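The Return of the Small Kitchen

The apartments above the old ferry office in Hikport were built for dock clerks, and their kitchens were built for people who ate lunch at work. Most have one window, one drain and a counter as long as a door. When the building reopened in May, all 13 units on the top floor had been rented, and the kitchens were still the original size.

Ten years ago that would have been hard to sell. Builders in Hitbridge, across the water, were knocking down walls and putting in islands with seating. Those apartments are still popular, but they cost more to heat, and rents there have climbed.
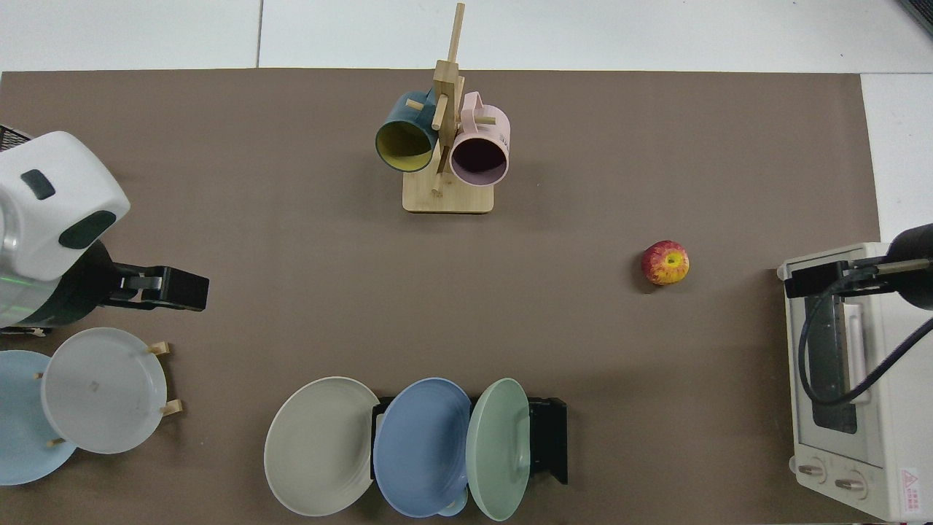 A mug tree keeps cups off the shelf. This one holds one teal mug and one pink.

Small kitchens work when things go upward. Judance, a housewares store near the Hikport bus station, says hooks, rails and stands now take up a whole aisle. Its bestseller is a narrow wall rack that costs less than a decent frying pan. Deep drawer units have been moved to the back.

The other change is in what people own. A full-size range takes up space every day for the sake of a few big meals a year. Many tenants cook on two burners and bake in a countertop oven, which handles a chicken or a tray of rolls but will not take a turkey. For holidays, the building has a shared kitchen on the ground floor – it has to be booked, and November fills up early.

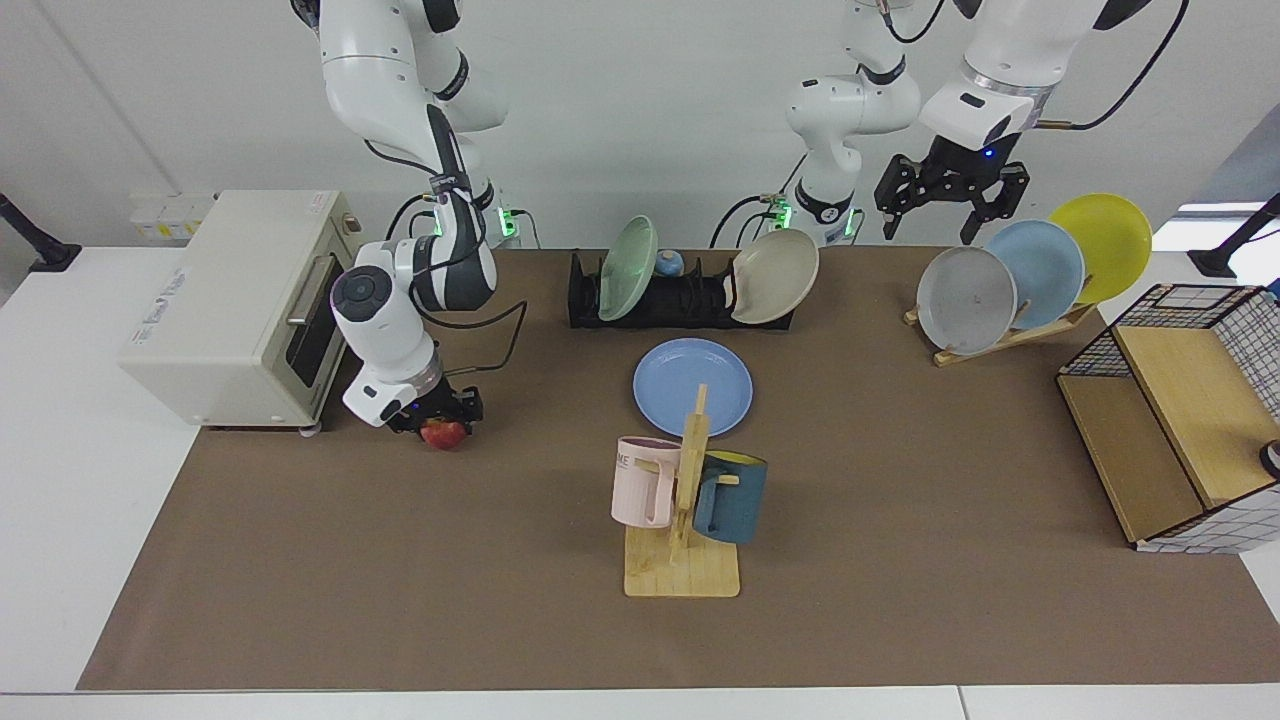
Food storage takes more planning. Without a pantry, flour and rice are bought in small bags, and the farm stand at Rimkutė does steady business in single onions and half loaves. Shopping this way means more trips, and it can cost a little more per pound. Less gets thrown out.

There are limits. Two cooks cannot pass each other without one stepping into the hall. Steam is a problem in winter, and the extractor fans are loud. A second phase with 3 larger units is planned for the floor below, and those kitchens will get a second window.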